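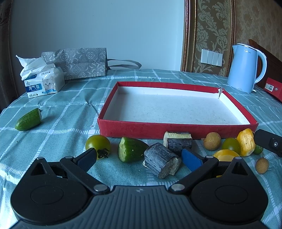 Marwan Haddadin says he has owned two soccer rebounders and hated both, and wants to know why he should believe a word of what Rernex prints about the Urna. He says the last one threw every ball back at shin height no matter how he set it, and the one before that folded up on his daughter's second shot. He would like somebody who sells these things to say what they do and leave out the part about unlocking her potential.

Fair enough. We sell the Urna at Trerkel, we have had one set up behind the shop since November, and we have our own doubts about it.

Rernex Urna folding soccer rebounder
Price: $157
For use with: size 5 ball (see note on smaller balls)
Frame: steel tube, powder coated
Net: knotted, held with elastic loops
Angles: 5 settings
In the carton: frame, net, spare loops, ground pegs, instruction sheet

What the maker claims

Rernex calls the Urna a "complete training partner." It's a net on a frame. You kick a ball at it and the ball comes back. A good training partner calls for the ball and moves, gets tired, and passes you one that is a little behind you so you have to adjust. The Urna sends back more or less what you gave it, minus some pace. For first touch, volleys and keeper handling that can be plenty. For anything to do with reading a game, it won't help, and we would be wary of any rebounder that says it will.

There is also a line in the brochure about players improving their touch "up to three times faster." We asked Rernex where that came from. The reply thanked us for our interest and attached the brochure. Until something better arrives, we're leaving that number off our page and would suggest you ignore it anywhere else you see it.

"Match-level return speed" is another one we can't make sense of. Whose match? A ball hit firmly from 10 feet comes back quickly enough to make an adult hurry. The same ball hit from the far side of the yard rolls back politely and sometimes stops short. All rebounders do this. Stand closer if you want it quicker, and get used to the idea that long passing practice will involve some walking.

The angle settings

You get five positions, and three of them are worth having. The most upright gives a ground pass, the middle one gives a bouncing ball at knee to waist height, and the one leaned farthest back gives a looping ball you can head or catch. The two in between feel so much like their neighbors that we stopped using them after the first week. Other people may have a finer eye.

Changing the angle means pulling a spring pin on each side and putting both back in matching holes. The holes aren't numbered. If you get one side wrong the frame twists a little and the ball comes off to the left or right, and it took us longer than we'd like to admit to work out why. A dab of nail polish next to the holes you use most will fix it. Rernex could have done this at the factory.

Ground passes do come back along the ground on this one, provided the net is tight and the bottom bar is sitting flat. On bumpy grass the bottom bar catches low balls and pops them up. Marwan, this may be what happened with yours. It may also have been a bad rebounder.

Stability

The frame is wide at the back and did not fold up on anyone here. It does creep. On grass with the pegs in, it moved a few inches over an evening of hard shooting. On pavement the pegs are useless, obviously, and the rubber feet only slow it down. We put sandbags across the rear bar, which Rernex doesn't sell, mention, or supply. Budget for those if your kid plays on the driveway.

Please don't leave it up in wind. A net that size is not much of a sail, but the frame leaned back is light at the front and we have picked ours up off the fence twice.

Setting it up

The instruction sheet says one person can do it "in minutes." The frame, yes. The net went on much faster with two people, and it was still a nuisance. Start at the corners, then the middle of each side, then fill in. If you work your way around from one corner you'll run out of stretch by the last side and have to take half of it off again. Wear gloves if it's cold, those loops snap back.

It folds flat for storage with the net left on. The folded thing is an awkward shape and wider than most people expect, so measure the gap beside the car first.

Balls smaller than a size 5

Rernex says any ball will do. A size 4 works fine. A size 3 gets its nose into the mesh on harder shots and comes back dead. Futsal balls barely bounce off it at all. We don't see how "all sizes" made it onto the carton.

Is it better than the Jarman?

The Jarman costs $118 and is what we used to recommend without much thought. Same idea, narrower net, two angles, thinner tube. For a child under ten who mostly wants to kick something that kicks back, it is still the one I'd take home. The Urna's extra width matters to somebody who hits the ball hard and misses by a bit, and its looping angle is useful to keepers. The coating looks thicker too, though ours has already chipped at both hinges and we can't tell you yet what a second winter does to it.

A wall, by the way, costs nothing. If you live near one that you're allowed to use, it gives a truer ground pass than either of these. What it won't do is send you a ball in the air at a height you can choose, and the neighbors on the other side may have views.

Who we think should skip it

Teams, mostly. Coaches ask about buying two or three for stations, and you end up with a line of kids waiting while one of them has a turn. Two players passing to each other get more touches and it's free. It makes more sense for a player practicing alone at home, or for a keeper whose shooter never gets tired of placing the ball in the same spot.

Also anyone who hopes that buying it will start a practice habit. We take returns, and a fair number of rebounders come back to us very clean.

Warranty and returns

Rernex covers the frame for two years and the net for one season. The net cover leaves out "wear from normal ball contact," and we have asked them what other kind of wear a rebounder net is supposed to get. So treat the net as something you'll pay to replace. Spare loops can be bought by the bag. Spare nets have been in and out of stock, so ask us before you order a frame on the strength of it lasting forever.

Our own returns are simpler. Bring it back within 30 days with all the parts, used or not, and we refund the price. We don't refund the shipping on the way out. Keep the carton until you've decided.

If you have had an Urna through more than one season, write and tell us how the hinges held up, good or bad. We'll put it on this page either way, and we'd rather hear it from you than from the brochure.

Filed under: Soccer > Training Gear > Rebounders & Goals

Page last updated in November

Contact Trerkel | Shipping & Returns | © Trerkel. All rights reserved. | Back to top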